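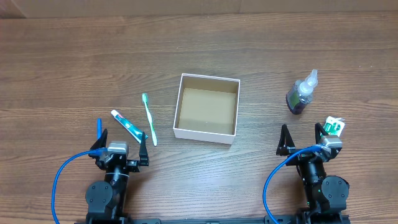 Photo: Wanda Ridgeway / Kinnear bench notes

4.2 Laying out the packing task

The method compares two ways of choosing which arm moves first. It is only as good as your layout, so please resist the urge to tidy.

1. Centre the open box between the two arms, empty, and turn it slightly. A perfectly square box flatters the policy.

2. Put the toothbrush and toothpaste on the left, the bottle and the small packet on the right. Stand the blue rod at far left.

3. Raise both grippers, fingers open, and check that each blue cable loops clear of its arm.

4. Start the Prarex logger, then the episode. Stop at 60 seconds, however close it looks.

5. Shuffle the items within their own side and repeat until you have 200 episodes per condition.

Note: Petridis's nearest-arm rule packed 656 items to the learned rule's 773, same layouts, same colour balance. He has asked for a rerun.

Caution: Hands off the table while the motors are live. The arms don't distinguish between toothpaste and thumbs.

If an item rolls off, log it as a drop. "It was going to make it" is not a category.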